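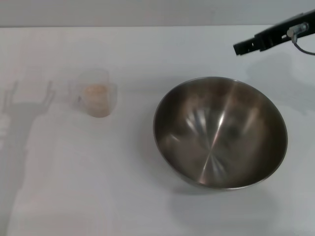 Stainless steel is mostly iron, and iron has one terrible habit: it rusts. Leave an old nail out in the rain and it goes orange and crumbly, like a biscuit nobody wants. A big steel mixing bowl gets dunked in the sink after every cake and still comes up silvery around the rim. So what's its secret?

The secret is a metal called chromium. Steel makers melt it in with the iron. When chromium meets the air, it grabs some oxygen and makes a skin over the steel. The skin is so thin you can't see it, even if you squint and make a face.

What if you scratch it?

Good news - the skin grows back. Fresh chromium meets fresh air and the gap closes over. Your knee does something similar, but with more complaining.

Does it ever rust?

Sometimes. Salt is the troublemaker. Charoen Petchrat, who is nine and lives near the beach at Nolturport, left a steel spoon in a bucket of sea water in March. It came out with little brown spots. His dad, Wiroj, would like it known that it was the good spoon.

Try it yourself

Put an iron nail and a stainless steel spoon in two jars of water. Add a pinch of salt to each. Look every morning for a week and draw what you see. Ask before you take the spoon.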